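Sorting small electronics on a table: four bins or more?

Immont Forum > Workshop and Storage > Layout

drernlow_59
Posted in April
I am setting up a sorting table for mixed small parts, mainly bare boards and short wire harnesses. Current plan is four open plastic bins with a steel tray in the middle. Parts go into the tray first, get looked at, then go to a bin. Two questions. Is four enough, and should the tray be lined? Bare stainless is easy to wipe but I lose sight of small connectors against the glare.

tovar_bench
Line it. Plain white paper, replaced when it gets marked up. Colored wire stands out on white, and the paper kills most of the reflection from the tray floor. The rim will still reflect, so keep the lamp off to one side. Four bins is fine if your categories are wide.

KestrelNine
Disagree on the paper. It slides, and it does nothing for static. If any of those boards are going back into service, use a dissipative mat cut to the tray size and ground it. Paper is acceptable for scrap only.

tovar_bench
He said sorting, and he did not say the boards were good. For pass/fail on working parts I would agree with you.

Bart Verhoeven
I have used the four-bin arrangement for a long time and would keep it. Two bins left, two bins right, pushed close together front to back so nothing falls between them. The tray goes in the center with its long side wherever you have the reach. All four of my bins are yellow, so I depend on position and not on color.
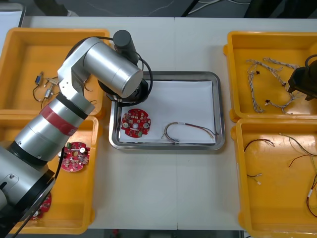
Boards and harnesses should never share a bin. The wires catch on the components and you end up pulling a connector off to separate them. I put boards on one side and anything with loose leads on the other. Bend each harness into a loop before it goes in. A looped harness lifts out by itself, and straight ones come out as a knot.

I also limit the tray to 2 parts at a time. More than that and they start to overlap.

KestrelNine
Two at a time is slow. I put a full handful in the tray and pick from it. With 2000 parts to get through, the refill trips add up.

Bart Verhoeven
The trips do add up. So does the time spent untangling. If your lot is all boards, use a handful. With harnesses mixed in I would stay at two.

drernlow_59
Mine are mixed. What about bin color? I could get four different ones from Asard, but the matching set is in stock and the mixed set is not.

hollis_m
Get the matching set and put a label on the front lip. Color coding only helps if everyone using the table knows the code. We had 9 colors at my last place and two people who could tell you what they meant.

KestrelNine
Labels on the front lip get covered when the bins are pushed together. Put them on the table surface next to each bin. Then the bin can be swapped out when full and the label stays where it is.

hollis_m
Fair point. Table labels, then.

drernlow_59
Ordering the matching set. I will try paper first and price the mat separately. Any opinion on tray depth?

tovar_bench
Shallow. Raised edge high enough to stop a round board from rolling off, low enough that your knuckles clear it.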